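Setting Up and Looking After the Golard Simulation Cell
Project report, robotics elective
May 9, 2021

1. What we were given

The Golard cell is a two-armed robot that exists only in software. Our job was to get it running on the lab machine, keep it running until the end of term, and write down what broke. The handout from Plistley says setup takes one afternoon. It took us most of February.

2. Setup

The Endik package loads the robot model, the room and the objects as three separate files. We had the room and objects within an hour. The robot would load but both arms sagged as soon as physics was turned on. The joint gains in the file were 70 and the arms needed 400. We found this by trial, and I am not convinced 400 is correct — it is the first value that held.

3. Upkeep

We ran the same start check before every session: load, hold the arms still, open and close each gripper. Of 34 checks, 7 failed. Most failures went away after a restart, which the handout counts as a fix. I don't. A fault that clears without a known cause is still there.

The head view is the other weak point. If the camera mount angle is wrong, the floor and table come out on a slant, and any grasp point picked by eye is hard to trust. We reset the mount angle by hand and saved it in our own copy of the file.

4. Result

The cell runs. Whether it would run for another group without our notes is doubtful, and I would not use the grasp results to say anything about a real arm.

Figure 1. Robot's own view of the room, with the table at left. 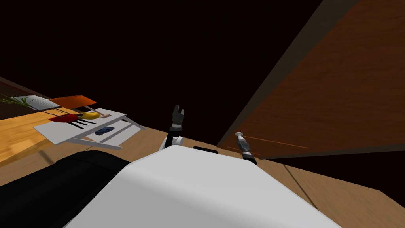
Source: simulator render, Golard cell project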